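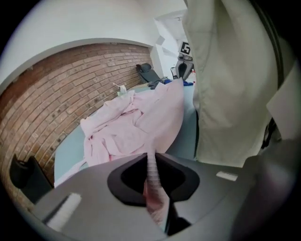 Search this site Go

Hi Jianguo,

Second report on the Rerden oral history project, and it's a longer one than last time because June got away from me and I skipped the short update I'd promised. Sorry about that! You'll get both halves of the news in one go.

The big thing first. We have finished recording. All 14 interviews are done, including Mr. Heltard's, which I'd pretty much given up on after he moved in with his daughter. She called me out of the blue and said he was bored and wanted to talk, so I drove up with the recorder and came home with almost three hours on the Drevix mill, the flood, the bus strike and (at length) his feelings about the new bridge. I'll have to trim the bridge part.

Transcribing is slower than I told you it would be. I put down two weeks in the plan and that was silly of me. Ten are typed up and checked, and the other 4 are sitting in a folder making me feel guilty. The hard ones are the group sessions where three people talk over each other about which side of the street the bakery was on. Mwangi Ndung'u has been a huge help with these. He grew up two doors from the mill gate and can usually tell a voice from one cough. He has also been fixing my spelling of the family names, starting with his own, which I had wrong in the first draft of the booklet. The apostrophe goes after the g. It's right now.

Money. We've spent $3007 so far, mostly on the recorder, the two microphones, gas and the typing help in the spring. Printing is the one big bill still to come. The quote I got was for some 900 copies, and I'd like to ask whether you'd be okay with a smaller first run and the difference going toward a large-print version. Quite a few of the people we interviewed told me flat out they won't be able to read the regular one, and it seems wrong to hand them a book of their own words they can't use.
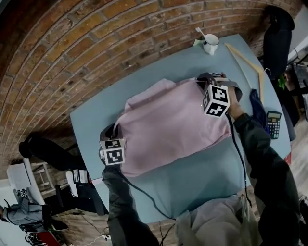 Vol. 2, No. 4

The booklet itself is coming along. I've dropped the idea of one chapter per person, it read like a stack of obituaries, and gone with places instead: the mill, the school, the river, the dance hall. People turn up in more than one chapter that way and argue with each other a little, which is much closer to how it felt in the room. The dance hall chapter is my favorite and it's too long. I would love your opinion on what to cut, if you have the time.

What's not going well is permissions. Everybody signed the form for the recording, but the form I used says nothing about putting the audio online, and I only noticed when I sat down to set up the web page. So I'm going back around with a new one. Most folks have just signed it at the kitchen table. Two want to listen to their interview again first, and one would like a story about her brother-in-law taken out. Fair enough, I'd want it out too.

Next up is the rest of the typing, the new forms, and a first full draft to you. I'm also hoping to play a few clips at the library in the evening, 7 o'clock or so, if they'll let us bring in coffee. Let me know about the print run when you get a chance, as the printer wants an answer before he orders paper.

6 shares 2 comments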